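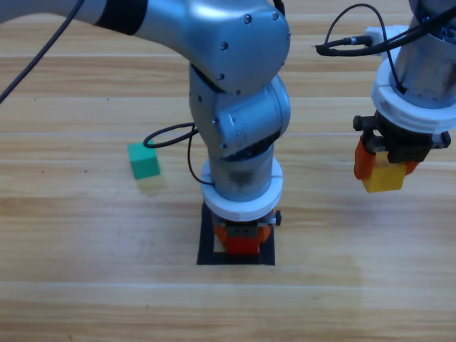 Our two robot arms at the practice table, with the black square they aim for.

Hello! I'm Azucena, and I look after a pair of robot arms at a workshop in Drodalen. People think my job must be all flashing screens and clever sums. Mostly it's wiping, tightening and checking (and drinking tea while I do the checking).

Let's start with the arms. Hold your own arm out and give it a wiggle. You've got a shoulder, an elbow and a wrist, and so has a robot arm. The difference is that each of its joints has a motor tucked inside, and every motor needs electricity and instructions. Those travel along the black cables, and the cables are the first thing I look at each morning. They need a bit of slack, like a dog's lead, so the wrist can turn without tugging. Too tight and a plug might pop out. Too floppy and the cable could snag on something, and then I'm in for a long afternoon!

Next come the fingers. Ours are orange, and each hand has two of them. That doesn't sound like many, but try picking up a rubber with just your thumb and one finger. Easy, isn't it? I wipe the fingers with a soft cloth, because dust makes them slippy, and I have a good look for splits. 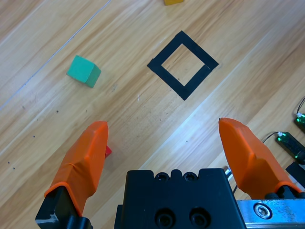 After the fingers I do the screws. A robot stops and starts all day long, and all that shaking can work a screw loose, a tiny bit at a time. Many of ours have a six-sided hole in the top, so you need a six-sided key to turn them. My friend Macario taught me to stop as soon as the screw feels snug. If you heave on it with all your might you can spoil the hole, and then it's a real pest to get out. I did that in my first August here and he still brings it up.

Now for my favourite bit, the practice job. You can't just ask a robot if it feels all right, so we give it something simple to do and watch closely. We've got three coloured blocks, red, yellow and green, and a square of black tape stuck on the table. The job is to take the blocks to the square and line them up there.

It sounds like a game for toddlers, and my niece Tonantzin (she's 5) says she could do it faster. She's right! But a robot has to know where its hand is, how wide to open its fingers and when to stop squeezing. If one of those is a bit off, the block ends up in the wrong place, and I know there's something to put right.

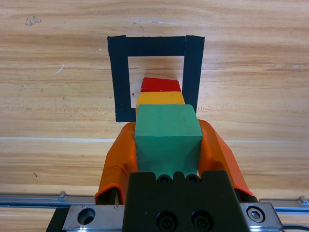

Squeezing is the hard part. Squeeze too gently and the block slides out. Squeeze too hard and the motor in the hand has to strain, and it gets hot and grumpy. I change the setting a little, run the job again, and change it a little more. All the tries get written in a notebook, and we're up to 342 now, in handwriting that gets worse as you turn the pages.

Sometimes the robot misses every time by the same amount, always to one side. When that happens I do something called calibrating. It's a long word for reminding the robot where things are. We move the hand to a spot we've measured carefully, and tell the computer, "This is where you are now." Then it can work out everywhere else from there.

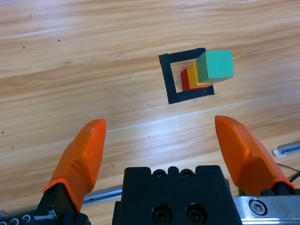 Red, yellow and green together at the tape square.

One last thing, and it's a serious one. Before I put my hands anywhere near the arms, I switch them off. A robot arm is strong and it doesn't know you're there. Macario checks the switch after me, and I check it after him, even if we're in a hurry for lunch.

If you'd like to try a practice job at home, put a square of tape on the kitchen table (ask first!) and find three small blocks. Pick them up with a pair of wooden spoons, one in each hand, and see if you can line them up in the square. Then try it with one eye shut.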